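Boletín | Robótica y manipulación
Lectura: 7 min
31 de agosto de 2024

Tres maneras de enseñar a doblar una camisa (y ninguna me convence del todo)

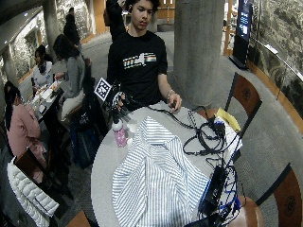
Lo que se promete

Cada cierto tiempo llega un fabricante con la misma frase en el catálogo: "capture demostraciones como si fueran sus propias manos". He leído variantes de esa frase para guantes, para varillas, para exoesqueletos de antebrazo y para un chisme con forma de plancha que prefiero no recordar. El mando Rerkby es el último de la lista. Se agarra con una mano, lleva encima un marcador cuadrado en blanco y negro para que una cámara fija le siga la posición, y sale de él un cable negro bastante fino que va a parar a la electrónica. El folleto dice que uno se olvida de que lo lleva puesto. Uno no se olvida.

Quería compararlo con otras dos cosas que ya teníamos en el taller: el Patura, inalámbrico, que prescinde de marcador y confía en sus sensores inerciales, y el Pornden, que es un brazo guía de sobremesa que se mueve a mano y cuyo gemelo copia el gesto. En el lado del robot usamos siempre la misma pinza, la Goossens de dos dedos, con las almohadillas que trae de fábrica. Si cambias el mando y la pinza a la vez ya no sabes a quién echarle la culpa, y he visto demasiadas comparativas hechas así.

La tarea

Tela. Siempre tela, porque con cubos de madera todo el mundo queda bien. Prendas de algodón a rayas, que además le dan a la cámara algo a lo que agarrarse cuando el tejido se arruga (con una camiseta negra lisa los tres sistemas dan pena, y eso tampoco sale en los folletos). Se deja la prenda extendida sin cuidado sobre la mesa, hay que pellizcar un borde, llevarlo al contrario y soltarlo. Un solo pliegue. Me escribieron dos lectores para decirme que un pliegue es poco. Que lo prueben.

La mesa es redonda y no demasiado grande, y esto tuvo más consecuencias de las que esperaba. En una mesa rectangular los cables se van por la esquina y se acabó. En una redonda no hay esquina, así que acaban enroscados en un lado, negros y azules todos juntos, y la zona útil se queda en lo que sobra. Quien diseña estos equipos trabaja, sospecho, en bancos de dos metros.

Rerkby: bien hasta que giras la muñeca

Hicimos 186 demostraciones con él. La puesta en marcha es rápida y hay que reconocérselo: se fija la cámara, se enseña el marcador desde varias posiciones, el programa dibuja unos ejes de colores y ya está. La posición es buena. Cuando el marcador mira a la cámara, el trazado es limpio y apenas hay que filtrar nada.

El asunto es cuando deja de mirarla. Para pellizcar el borde de una tela uno inclina la muñeca, es lo natural, y al inclinarla el cuadrado se pone de canto. El sistema entonces rellena el hueco con una interpolación y no avisa. Repito: no avisa. El archivo resultante parece perfecto, con su curva suave, y esa curva es mentira durante el único momento que importaba. Lo descubrimos al reproducir los gestos en el brazo y ver que la Goossens bajaba con mucha elegancia a cerrar los dedos en el aire, a un dedo de la prenda.

Se puede corregir trabajando con la muñeca rígida y el mando siempre hacia fuera. Después de un rato todos lo hacíamos sin pensar. Pero entonces ya estás grabando cómo se mueve una persona que cuida un marcador, y el gesto de doblar queda en segundo plano. Godelieve Aerts, que lleva la parte técnica del distribuidor y contestó a mis preguntas con más paciencia de la que yo habría tenido, me lo discute:

"Eso le pasa a cualquier sistema óptico con una sola cámara. Con dos, el problema desaparece".

Con dos cámaras no desaparece, se reduce. Y la segunda se vende aparte, a 789 euros con su soporte, lo que deja en mal lugar el precio de entrada que anuncian en portada. Le pedí también una explicación para la falta de aviso en las interpolaciones. Me dijo que existe una marca de confianza en los datos brutos. Es cierto, existe, en un campo que la exportación normal elimina.

El cable merece un párrafo. Es delgado y pesa poco, de acuerdo, pero arrastra por la mesa y al arrastrar toca la tela. Una prenda ligera se mueve con casi nada. Probamos a pasarlo por encima del hombro, luego a pegarlo al antebrazo con cinta, y lo segundo funcionó mejor aunque depila.

Patura: cómodo y a la deriva

Con el Patura llegamos a más de 243 intentos, sencillamente porque cansa menos. No hay cable, no hay que posar para la cámara, se puede rodear la mesa. Durante el primer minuto es una delicia. Luego la posición empieza a irse, despacio, y al cabo de varias demostraciones seguidas el origen de coordenadas está en otro sitio. Hay que volver a la base, apoyarlo, esperar el pitido y seguir. El manual recomienda hacerlo "periódicamente", adverbio que en mi experiencia significa que alguien no quiso poner una cifra.

Para tareas cortas con reposo entre medias lo usaría. Para tela no, porque un error que con una caja pasaría inadvertido es aquí la diferencia entre coger una capa y coger dos. El gatillo, eso sí, es el mejor de los tres: tiene recorrido de verdad y permite cerrar la pinza a medias. El del Rerkby hace clic como un ratón barato y deja pocas ganas de matices.

La batería se comportó. No tengo nada que decir de la batería, y lo anoto porque la vez anterior sí tuve.

Pornden: el que menos me gusta usar y el que mejores datos da

El brazo guía es incómodo. Tiene inercia, tiene topes, obliga a colocarse en un sitio concreto y el codo protesta. Quien lo coge por primera vez pone cara de estar aparcando una furgoneta. Pero lo que se graba es lo que el robot puede hacer, con sus articulaciones y sus límites, y al reproducirlo no hay sorpresas. La pinza baja donde tiene que bajar.

Hicimos menos demostraciones que con los otros y no voy a sacar una cifra de éxito comparada, porque sería tramposo: distinto número de intentos, las mismas personas cada vez más entrenadas, y el Pornden en último lugar del orden. Si hubiéramos empezado por él quizá saldría peor. Tenía que haber alternado los sistemas y no lo hice. Quien quiera descontarme puntos por ello, adelante, pero que se los descuente también a la tabla del catálogo de Rerkby, que no dice en qué orden probaron, ni con qué telas, ni cuántas personas.

También ocupa. Con el brazo guía atornillado al borde, en la mesa redonda ya no cabía casi nada más, y la abrazadera, pensada para cantos rectos, se asienta regular en una curva. Le pusimos una cuña de goma. Aguantó.

Una nota sobre la Goossens

Varias personas me han preguntado por la pinza más que por los mandos. Las almohadillas de serie son lisas y demasiado duras para el algodón; resbalan en el pellizco si la tela está bien planchada y agarran de más si tiene arrugas. Con un poco de espuma fina cambia mucho. No la puse para esta comparación, para no meter otra variable, aunque confieso que el último día la tentación fue grande.

El controlador lee la apertura de los dedos con un retraso que se nota. En el registro aparece la pinza cerrada cuando en la mesa aún se está cerrando. Si vais a entrenar algo con esos datos, desplazad la señal antes de empezar y comprobadlo con un vídeo al lado. Mi sospecha es que una parte de los modelos "que sueltan demasiado pronto" de los que se queja la gente viene de ahí. No lo puedo demostrar con lo que tengo.

¿Compraría alguno?

El Rerkby, con una sola cámara y para objetos rígidos, puede valer si se exportan los datos brutos y alguien se molesta en tirar los tramos dudosos. Para ropa no lo compraría hoy. El Patura se queda en el armario de las cosas simpáticas. El Pornden sigue atornillado a la mesa, a pesar de mi codo.

Lo que sí pediría a los tres fabricantes es una página, una sola, con los fallos. Cuándo se pierde el seguimiento, cuánto deriva, qué hace el programa mientras tanto. Godelieve Aerts me ha dicho que la próxima versión del software de Rerkby pintará en rojo los tramos interpolados y que la tendrán en octubre. Ya veremos. Me ha ofrecido prestarme la segunda cámara para repetir la prueba, y he aceptado con la condición de publicar lo que salga, también si me toca rectificar.

Mientras tanto, si alguno de vosotros trabaja con marcadores en la muñeca y ha encontrado un ángulo de montaje que sobreviva al pellizco, escribidme. Nosotros lo probamos inclinado hacia fuera y mejora algo; con un cubo de varias caras no lo hemos intentado, y me da que con ese bulto encima el borde de la tela ya ni se ve.

¿Te ha reenviado alguien este boletín? Suscríbete gratis y recíbelo en tu correo. Puedes darte de baja cuando quieras.

Usamos cookies propias y de terceros para medir las visitas. Aceptar | Configurar | Rechazar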